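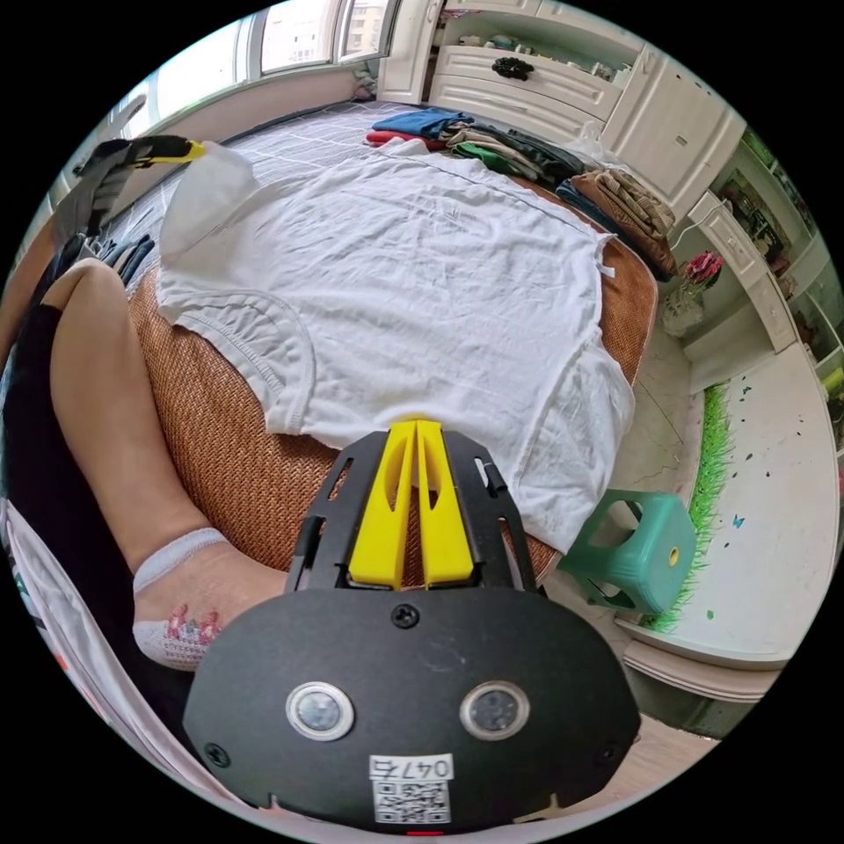
4. Your First Label Run

The Calloway label maker leaves the factory with a blank memory, no opinions and a test strip that says HELLO. Before you put a name on anything you care about, practice on something you don't. Cloth is the hardest surface the Calloway handles, so it makes a good first lesson, and a plain white T-shirt spread flat on a bed will do nicely. Soft wrinkles like the ones in the picture are fine over most of the shirt, but the patch under the label has to be smooth.

You will need the printer, one roll of Rarkitz iron-on tape, a dry iron and a scrap of cotton. You will also need the small gray key from the lid of the box. If you have already thrown out the lid, see section 9, which was written for you.

Loading the tape

1. Switch the printer off. It will beep as if you have hurt it. Carry on.

2. Press the ridged tab on the left side and lift the cover.

3. Drop the roll in with the loose end facing you. Pull out a finger's length of tape and feed it under the silver bar.

4. Close the cover until it clicks twice. One click means the cover is resting on the tape. Three clicks means something has broken, and you should call Skandcombe Service.

Note: Each roll makes 200 short labels or 50 long ones. A short label is anything up to 10 letters. Yaowalak Sombatkul gets long labels and has written to us about it.

Typing the name

5. Switch the printer on and hold the gray key in the slot until the screen says READY.

6. Type the name and press STORE. The printer prints exactly what you type. It won't fix capitals, and it has never heard of your family.

7. Press PRINT once. There is a pause while the head warms up, and this is when most people press PRINT again. The second label will be along shortly after the first.

CAUTION: Do not pull the tape while it is moving. It comes out at its own speed, and a tugged label says LEIF BUNDGAAAAARD all the way to summer camp.

Fixing the label

8. Lay the garment on a hard, heat-safe surface. You practiced the layout on the bed; please don't iron there. Mattresses hold heat and grudges.

9. Put the label inside the collar or along a side seam, but never across the stitching. Glue does not bend around corners.

10. Cover it with the scrap of cotton and press for 15 seconds with the iron on the cotton setting. Steam must be off. Leave the iron still - sliding it moves the label somewhere you didn't choose.

11. Let everything cool, then pick at one corner with a fingernail. If it lifts, cover it and press again.

CAUTION: Iron-on tape is for cotton and cotton blends only. On nylon it will stick very well, mostly to the iron.

Changing a stored name

The Calloway remembers the last name you stored and offers it every time you switch on. To clear it, hold STORE and the gray key together until the screen goes blank. Turning the printer off does nothing, and neither does shaking it.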